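Kudel word list — README

Last updated 21/08/2025

What this is: a list of everyday words for household things, with the variants people use for each one. Settee/sofa/couch, that sort of thing. 532 entries at the moment. Plain text, one entry per line, tabs between the columns.

Started as a side file for the Cavby crossword pages, got too big, moved out in June.

Columns
term — the headword, lower case
variants — split by semicolons
room — where you'd normally find it, can be blank
note — free text, often blank

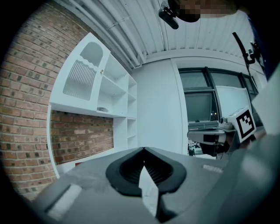 Spelling is British all the way through. Grey, mould, draught excluder. If you need American spellings there's a second file, us_variants.txt, but it only covers 40 of the entries and I havent checked it since the move.

Hyphens are a mess. "Tea-towel" and "tea towel" both turn up as headwords, should be merged, aren't yet. Same with airing cupboard, which is in there twice with different notes. Use the first one.

Where the words came from
Mostly old jumble sale lists and the Marquez newsletter small ads, typed in by hand. A few from the Nuris forum thread on what you call the drawer with the batteries in it. 15 of those were just rude so they're out.

Regional labels: only where somebody told me the region. Blank means don't know, it doesn't mean everywhere. Please don't guess and fill them in. 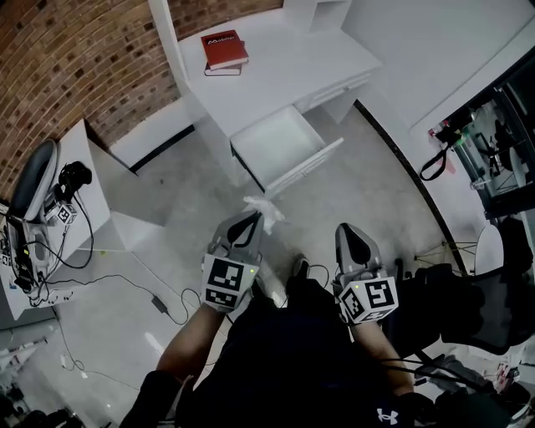
Known problems
- sort order is wrong after "pouffe", something to do with the accent on étagère
- 3 entries have the room column in the note column (bolster, fender, trivet)
- "press" for cupboard needs splitting from "press" for trousers
- plurals are inconsistant, mostly singular but curtains is curtains

Using it
Fine for puzzles, quizzes, spelling lists, classroom stuff. Not a dictionary, no definitions, don't cite it as one. Credit is nice — "Kudel word list" will do.

Additions
Send one word per line, with where you heard it. No brand names unless people really do say it for the whole thing (hoover is in). No need to format it, I redo all that anyway. Next tidy-up will be the hyphens, then the duplicates.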